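予算はまず「手」に使おう

ロボットの導入計画を立てるとき、見積書のいちばん上に来るのはたいてい腕です。六軸か七軸か、可搬重量はいくつか、リーチはどこまで届くか。カタログを並べて比べるのは楽しいし、私も嫌いではありません。嫌いどころか、夜の十一時に可搬重量の比較表を作り直して喜んでいる人間です。それでも今日は、腕の話は後回しにしてください、と書きたいのです。

うちの小さなチームがPaken計画を始めたとき、最初の予算案は腕が二台、台車が一式、制御用の計算機、それから「その他」でした。その他、の中に何が入っていたか。グリッパーの指先、交換用のパッド、ケーブル、ボルト、練習用の衣類、作業者の時間。つまり衣類をつかんで畳むという仕事の、ほとんど全部です。それが一行に押し込まれて、金額の欄には端数を丸めた数字が入っていました。いま見返すと顔が赤くなります。

考えが変わったきっかけは、Greenwoodの倉庫の隅で手持ちのグリッパーを初めて触ったことでした。腕についていない、人が握って動かす道具です。開いて、近づけて、閉じる。たったそれだけなのに、タオルの端をつまむのに何度もやり直しました。指先の角度が少し違うだけで布が逃げるんです。面白くて、その日は昼食を忘れました(帰りに駅の売店でおにぎりを二つ買いました)。布というのは本当に手ごわい。そしてこの手ごわさは、どんなに高い腕を買っても消えてくれません。

そこで私たちは、予算の順番をひっくり返しました。腕は一台も買わない。かわりに手持ちの道具を2組そろえ、残りを消耗品と人の時間に回す。期間は9週間。Kirktonの打ち合わせでこの案を出したときは、正直なところ会議室の空気がしばらく止まりました。「ロボットの計画なのにロボットを買わないのか」という質問はもっともです。でも、ロボットに何をさせるのかが分からないうちに買ったロボットほど、扱いに困る固定資産もないでしょう。

9週間で集まった作業の記録は3,443件。上着、シャツ、セーター、子どもの靴下、ファスナーの壊れた鞄まであります。この数字が多いのか少ないのか、私にはまだ判断がつきません。ただ、一件一件に「ここでつかみそこねた」「ここは両手が要る」という中身があって、それが購入計画を書き直す材料になりました。仕様書の可搬重量の欄を眺めていても、袖口を引っぱったら身頃までついてきた、という話は出てきませんからね。

たとえばパッドです。最初の案では、予備は各組に一つずつあれば足りると見ていました。甘かった。毛足の長い布を続けて扱うと繊維が付くし、金具にこすれれば表面が傷む。週の終わりには新しいものと触り比べて、手応えの違いにみんなで声を上げていました。こういう消耗の早さは、使ってみて初めて単価と掛け算ができます。いまの計画では消耗品が独立した見出しになり、パッド、ボルト、ケーブルと行が分かれています。行が分かれた予算表は美しいですよ。大げさに聞こえるかもしれませんが、本気でそう思っています。

もう一つは時間です。作業一件にかかる時間だけを数えると、どうしても計画が明るくなりすぎる。実際には服を広げ、広げ直し、道具を持ち替え、充電を確かめ、記録に名前を付ける時間があります。私たちの場合、準備と片付けは一回の作業枠のおよそ48パーセントを占めていました。半分近くです! ここを見積もりに入れていなかった最初の案が、いかに夢のような案だったかお分かりでしょう。人件費の行を倍近くに直して、それでも総額は腕を二台買う案より小さく収まりました。

Kurbridgeの仲間からは反論ももらいました。手持ちの道具で集めた経験が、据え付けた腕にそのまま移るとは限らない。人の手首は柔らかく、失敗を無意識に直してしまう。だから早めに実機を入れて、硬い動きの失敗も見ておくべきだ、と。これは鋭い指摘で、私も半分は賛成です。人の手首は本当にずるい。私たちが「簡単だった」と書いた作業のいくつかは、手首がこっそり助けてくれていたのだと思います。

それでも順番は変えたくありません。実機を入れるなら、どの作業のどの場面を確かめたいのかを先に決めておきたいのです。いまなら言えます。たとえば薄手の布の重なりを一枚だけつまむ場面。袖を伸ばしたあと、身頃の向きをそろえる場面。この二つについて確かめたいから、この期間だけ腕を借りる。そう書ける計画は、「将来に備えて購入」と書いた計画よりずっと強い。借りるという選択肢が見えてくるのも、先に手を動かしたおかげでした。

場所の予算についても書いておきます。私たちは当初、専用の作業台と均一な照明のある部屋を用意するつもりで、内装の見積もりまで取っていました。 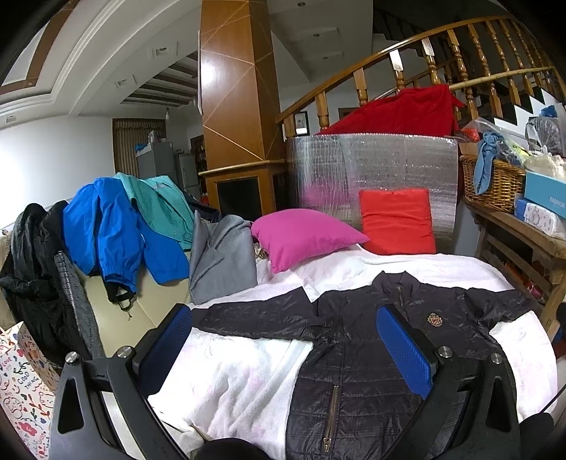
これをやめて、普通の住まいに道具を持ち込む形にしたのは、計画の中でいちばん好きな変更です。衣類は作業台の上だけで生きているわけではありません。ソファの背にも掛かるし、毛布の上にも広げられる。黒いキルティングの上着ひとつでも、表面はつるつるしていて、縫い目ごとに段があり、立ち襟もファスナーもある。平らな台の上で白いタオルばかり相手にしていたころの私たちに、この難しさは想像できませんでした。内装に使うはずだった金額は、移動の交通費と、場所を貸してくださる方への謝礼に置き換わりました。

もちろん、家ごとに条件が違えば記録をそろえるのは大変です。明るさも違えば、物の置き方も違う。分析の担当からは何度もため息が返ってきました。でも、導入先でロボットを待っているのは、どのみちそういう部屋です。ばらつきを後から買い足すのは高くつきます。最初から入ってくるなら、ありがたく受け取っておけばいい。

では、これから計画を立てる方は何から手を付ければいいか。私なら見積書を下から読みます。「その他」「雑費」「消耗品一式」と書かれた行を探して、そこを開いてみてください。指先の部品は何回使えるのか。交換するのは誰で、何分かかるのか。練習に使う物は何種類あって、傷んだら補充できるのか。答えが出ない行には無理に数字を入れず、小さな試行の費用を一つ置く。手持ちの道具を借りて数日触るだけでも、表の姿はだいぶ変わるはずです。

あわせて、途中で見直す日を先に決めておくこともお勧めします。うちでは期間の半ばに一度、表を全部広げる場を設けました。買うつもりだった予備のバッテリーは減り、買う予定のなかった収納ケースが増えました。地味です。でも収納ケースが来てからは、道具を探す時間が目に見えて減って、あの買い物は計画全体でも一、二を争う当たりだったと思っています。次の予算では、最初から二つ頼むつもりです。

腕を買う日は、たぶん来ます。私はその日が楽しみで仕方がないし、比較表もまだこっそり更新しています。次の案の草稿では、12月に短期の借用枠を一つ取り、先ほどの二つの場面だけを試すことにしました。腕の名前の欄は空けてあります。その上の行には、パッドの型番と必要な個数がもう入っています。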